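The Last Honest Break in the Workday

Elin Skyrme has taken her coffee break at the same time every morning since she joined the Trerholm water billing office, and she would like it known that she isn't going to stop. Management has tried. First came the memo, then the machine with the pods, then a standing invitation to a thing called Refresh & Connect, which turned out to be a meeting with muffins.

"If there's a sign-in sheet, it's work," she told me, and went back to her crossword.

I spent part of the winter asking people how they take their breaks, mostly so I could put off writing about something harder. What I learned is that the American office break is in poor health, and that most of the damage has been done by people trying to help it. It used to be a plain thing. You stood up, you went somewhere with a worse chair, and you complained about Gary. Now it has a calendar color.
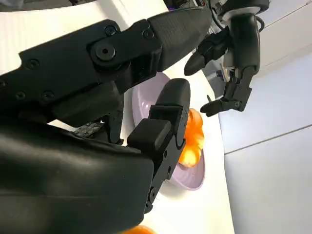 Black segmented finger and thumb, close up.

Rakiya Babalola manages the front desk of a dental supply company called Fashola, where the break room was redone in December at the urging of a consultant. The old room had a couch with a past. The new one has high stools, which are comfortable for as long as it takes to notice you're on one.

"People eat in their cars now," she said. "The parking lot has never been so friendly."

The consultant, Temitope Olatunji, took this well when I called him. He has redesigned 200 break rooms and admits that he eats lunch over his own kitchen sink. His view is that a room can't make people rest, but it can make them leave, and that plenty of clients are quietly fine with that. He does recommend fruit. Fruit is cheap, it looks good on the tour, and anything that has to be peeled buys a worker a few more minutes.

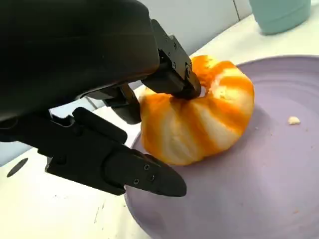
The App Will See You Now

Of course there is an app. Plula sends your phone a soft chime when it decides you're tired, and then asks you to rate how rested you feel, so that the first act of every break is a survey. A rival, Truteo, lets coworkers give each other break points. I tried both for 3 weeks. I finished with 469 points and a strong wish to lie down on a floor.

Ekene Omoregie, who drives a delivery route and has no break room of any kind, listened to me explain the points system with real kindness. He parks by the reservoir, turns off the engine and eats a sandwich. I asked what he thinks about out there. "The sandwich," he said.

Readers sent in questions after my last column on this. I've picked two that could be printed.
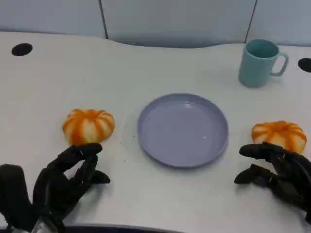
How long should a coffee break be?

Long enough to finish the coffee while it's still warm, and then a bit longer. Fifteen minutes is the usual figure, and it suits anybody whose kitchen is close to their desk. If yours is two floors down, start the clock when you get there.

The second letter came from Lourenço Calado, who works in a county records office and shares a long table with a man who talks through every break about his gutters. Lourenço has tried headphones. He has tried a large book. Last month he bought a larger book — a history of canals, 457 pages — and found that his neighbor had opinions on canals, too.
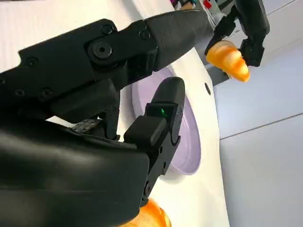 Is it rude to take my break alone?

Only if you make a speech about it. Pick up your cup, say you'll be back in a while, and go. Most people will be relieved to learn it's allowed, and one or two will try it themselves the next day. The gutter man may follow you, in which case I suggest the reservoir. Ekene says there's room to park.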